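Spent the morning at the Tudell open day in Gremham. They build and program robot arms for kitchens and small packing shops. Posting my notes in order, 14 posts or so.

Check-in was quick. Daranee Bunnag from their front office handed out badges and put us in groups of 8. My group got the late slot, so I read the wall panels while I waited.

First stop was the parts room. Tarmo Kalniņš had a joint housing open on the bench and passed the gears around. They are lighter than I expected. He said the cables wear out long before the gears do.

Second stop was the test cell. One arm repeats the same reach all day and gets checked every 2000 cycles. Not much to watch, but I liked seeing the log sheets. They still fill them in by hand.

I asked about noise. You can talk at a normal level next to the stations. The air compressor down the hall is louder than anything on the floor.

Third stop was what most people came for, the two-arm table. The job is dishes: plates and a rack. Valdis Pärn ran it and took questions the whole time, which slowed him down, but he didn't seem to mind.

He said plates are harder than cups. A plate lying flat gives a gripper very little to hold, so the approach to the rim matters a lot. They have recorded some 900 runs on plates alone.

Someone asked why two arms. Valdis said one can steady the rack or take a handoff while the other does the lifting – and that getting them to stay out of each other's way took most of last August.

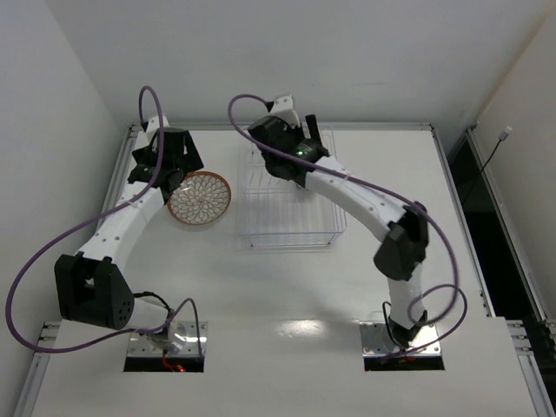 The table program is called Jolura. It is still a lab project and there is no price. Two people in my group asked anyway.

My one complaint is the viewing area. It fits four people, and with a group twice that size the back row misses a lot. A screen on the side wall would help.

Coffee after in the lunchroom. Talked with Aivar Venckus, who runs a school cafeteria and wants something for trays. Tarmo told him trays are on the list – after bowls.

Parking is behind the building. Use the Kazlauskienė entrance, the front gate stays locked. They plan another open day in August and I'll post the sign-up link when I have it.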